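How Corrugated Cardboard Works
By Miroslava Mykhailiuk

Cardboard is a common word for several different materials. A cereal box is made of paperboard, a single thick sheet of paper. A shipping box is usually made of corrugated fibreboard. Corrugated means folded into waves.

The simplest corrugated board used for boxes has three layers. The two flat outer layers are called liners. The wavy layer between them is called the medium, and each wave in it is called a flute. Glue made from starch holds the tips of the flutes to the liners.

Why the waves matter

Hold a sheet of writing paper upright on a desk and let go. It bends and falls. Fold the same sheet back and forth like a fan and it will stand on its edge. The paper has not become heavier. Its shape has changed, and the folds resist bending.

Flutes work the same way. Each one forms a small arch between the liners. In most boxes the flutes run up and down, so the walls behave like rows of thin columns when another box is placed on top. The air trapped between the liners also gives a little when the board is bumped, which helps protect the contents.

From sheet to box

Board leaves the corrugating machine as a wide, flat sheet. A second machine cuts it to size and presses lines into it. These lines are called scores, and they mark where the board will fold. Slots are cut between the flaps so that each flap can move by itself. The ends of the sheet are then glued together to make a tube, which is squashed flat for delivery. 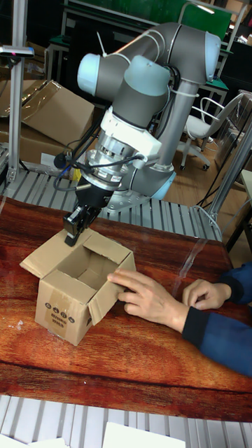 An open box with its four flaps folded outward.

The most common design is the regular slotted container. It has four flaps at the top and four at the bottom. All the flaps are the same length from fold to edge. The two outer flaps meet in the middle, where a strip of tape can seal them.

Test it yourself

You will need two sheets of writing paper, some tape and a few paperback books.

Roll the first sheet into a tube, tape the edge and stand it upright. Place one book on top, then add more until the tube collapses. Write down the result. Fold the second sheet into narrow pleats, stand it on its edge in a zigzag and repeat the test. Compare the colour and thickness of the paper first – both sheets should come from the same package.

What happens to old boxes

Used board is mixed with water until it breaks down into pulp. Tape and staples are screened out, and the pulp is pressed and dried into new paper. The fibres become shorter each time, so mills often add some new fibre. Greasy board can be a problem for recycling. Check your local rules before putting a pizza box in the bin.

Words to know

Flute: one wave in the middle layer.
Liner: a flat outer layer.
Score: a pressed line that guides a fold.
Pulp: wet, separated paper fibres.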